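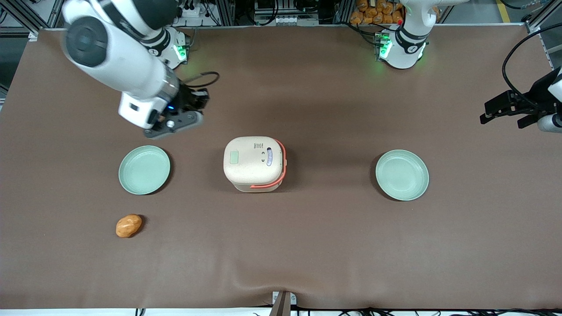

How Local News Reports Night Crime: A Study of Police Briefs in Two Towns

Student project report, Media and Society course
May 4, 2016

1. Why I chose this topic

When I moved to Barncombe for my studies, I started to read the local news every morning to improve my English. Many of the items were very short texts about break-ins, stolen cars and fights. I noticed that most of them stopped before the story was finished. A reader learned that a shop window was broken, but did not learn if a person was arrested later. I wanted to know how often this happens.

2. Material

I collected police briefs from two news sites, one in Barncombe and one in Bristbridge, published in March. I took only texts shorter than 300 words. Court reports and traffic accidents without a crime were left out. For each brief I wrote down the type of crime, the source of the information, and whether the site published a second text on the same case before the end of the month.

The Bristbridge site has no search by date, so I had to go through the pages by hand. It is possible that I missed some texts there.

3. Results

The largest group in both towns was theft from parked cars. In Barncombe, 13 briefs were on this subject, and only 2 of them had any later text. In Bristbridge the number was nine, and none was followed up. The texts on car theft were also the shortest ones, often only the street, the hour and a phone number for witnesses.

Cases with injured people were treated differently. The break-in at the pharmacy on Kandasamy Street, where a clerk was hurt, received several texts, and the later ones included the words of neighbors. It was the only case in my material where a reporter had clearly gone to the place.

Almost all other briefs used the police as the single source. The phrase "police said" appeared in nearly every one, in many cases in the first sentence. I could not find out from the texts if the reporter had called the police or copied a press release.

4. Problems with the method

One month is a short period. A case from the last days of March had little time to get a second text, and this makes the result look worse than it may be. I also worked alone, so there was no second reader to check how I sorted the crimes. Vandalism and attempted break-in were hard to separate when the text only said "damage to a door."

5. What I would do next

I would like to repeat the study with a longer period and compare the briefs with the public police log in Barncombe. The log lists calls which never become news.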